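Didstead cup deposit off to a shaky start, whatever the town says 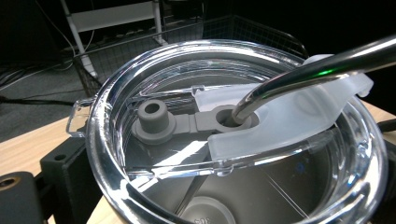

The town of Didstead says its new reusable cup plan is a success. It has been running since July, so that was quick.

Under the plan, 32 cafes and snack bars will hand over a cold drink in a returnable cup if the customer pays a deposit. Bring the cup back to any of them and the deposit is refunded. The town bought 3,000 cups to get things moving, and a statement put out by the public works office calls the response "very encouraging."

The same statement does not say how many of those cups have come back. Asked for the number, the office said it was still being worked out and that a full report would follow in the spring. Asked whether there was a rough count, it said no. A return plan that can't say what has been returned is an odd thing to call a success.

The cups are washed by Stavum, a cleaning firm based in Dristitz, and that is the other part that deserves a second look. Each load is picked up by van, driven to Dristitz, washed, dried and driven back. The round trip is 109 miles. Stavum says the vans are also used for hotel linens, so the cups are only sharing the ride. Perhaps so, but the fuel for those trips does not appear anywhere in the savings the town has published.

Those savings rest on the idea that each cup will be used 100 times before it wears out. The figure comes from the supplier, Bastos, which also sells the cups. The town has not tested it.

Cafe owners gave mixed answers. One on the main street said regulars like the deposit and bring their cups back the next morning. Another, near the bus station, said most of her customers are passing through and will never be back, so they either turn the cup down or keep it. She has gone back to paper for the early rush - the line was out the door by 7:30 a.m. while people asked how the refund worked.

None of this means the idea is a bad one. Throwaway cups fill the bins by the river every summer, and the town is right to want fewer of them. But the council will soon be asked to pay for a second order, and it should see the return numbers before it votes.

The public works office said it expects the plan to grow.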